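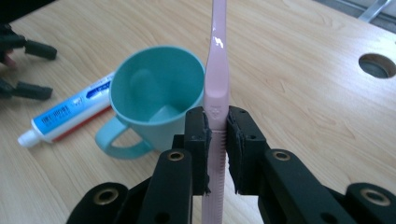
生活用具の整理 第3回配布資料
洗面まわりの小物:歯ブラシ・コップ・歯みがき粉

読了時間 10分

1. 今回の範囲

前回は衣類とリネンを扱った。今回は洗面まわりの小物に移る。対象は毎日使う三点、歯ブラシ、コップ、歯みがき粉である。電動歯ブラシと義歯用の容器は次回にまわす。教科書はToravum版『住まいの小物』の53ページから。

2. 歯ブラシの柄を見る

歯ブラシは毛先ばかりが話題になるが、置き場所を決めるときに効いてくるのは柄のほうである。次の点を確認しておく。

・柄の太さは一定ではない。中ほどがゆるくふくらんだものは、穴あきのスタンドに通らないことがある。
・握る部分に細い横溝があるものは、溝に歯みがき粉の残りがたまりやすい。使ったあとは毛先と一緒に柄も流す。
・表面がつるりとした柄は拭き取りが楽だが、ぬれた手では滑る。

立てて置く場合は毛先を上にする。複数の歯ブラシを一つのコップに立てるときは、毛先どうしが触れないようにする。キャップをつけるなら、乾いてからにする。

3. コップ

取っ手つきのコップは、片手で持ってすすぐのに向いている。収納では取っ手の分だけ幅をとるので、棚の寸法は取っ手を含めて測ること。昨年の課題では、口径だけを測って棚に入らなかった班があった。

歯ブラシ立てを兼ねる場合、底に水が残る。すすぎ用と立てる用を分けるのが基本で、分けられないときは夜のうちに伏せておく。底の内側は見落としやすい。週に一度は中性洗剤で洗う。

4. 三点を並べる

実習では、最初に机の上へ三点を一列に出す。しまう前に一度全部を出すのは、衣類のときと同じ手順である。順番は使う順でも、大きさの順でもよい。ただし班の中ではそろえる。
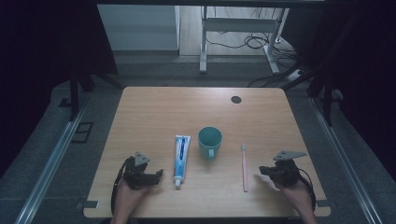 並べる順番については、使う順にすると左利きの人には逆になるのではないか、とBastian Steinbachから意見が出た。自分の家では歯みがき粉を右に置かないと手が交差する、とのことだった。

これを受けて、順番は使う人の利き手に合わせて決めることとする。家族で共有する棚では、いちばん使いにくい人を基準にする。記録用紙の「配置」の欄に、利き手を書き足しておくこと。

5. 歯みがき粉

チューブは寝かせるか、キャップを下にして立てるかのどちらかになる。

寝かせる場合:安定するが場所をとる。キャップの口に残りがつくと棚板が汚れるため、閉める前に拭く。
立てる場合:キャップの底が平らなものに限る。径の小さいねじ式キャップは倒れやすい。

残りが少なくなったら、端から平らに押し出す。巻き上げ用のクリップは任意とする。

6. 課題

自宅の洗面まわりについて、次の三点を記録用紙に書く。
(1) 現在の置き場所の略図
(2) コップの幅(取っ手を含む)と棚の奥行き
(3) 変更したい点と、その理由

字数は950字以内。略図は字数に含めない。提出は10月の最終回、17時まで。用紙が足りない人は教室前方の箱から取る。棚の寸法をまだ測っていない人は、次回までに済ませておくこと。

サイト内を検索 キーワードを入力 検索

関連する資料
・第1回 引き出しの区切り方
・第2回 タオルとリネンのたたみ方
・第4回 電動歯ブラシと充電台の置き場所
・補足 記録用紙の書き方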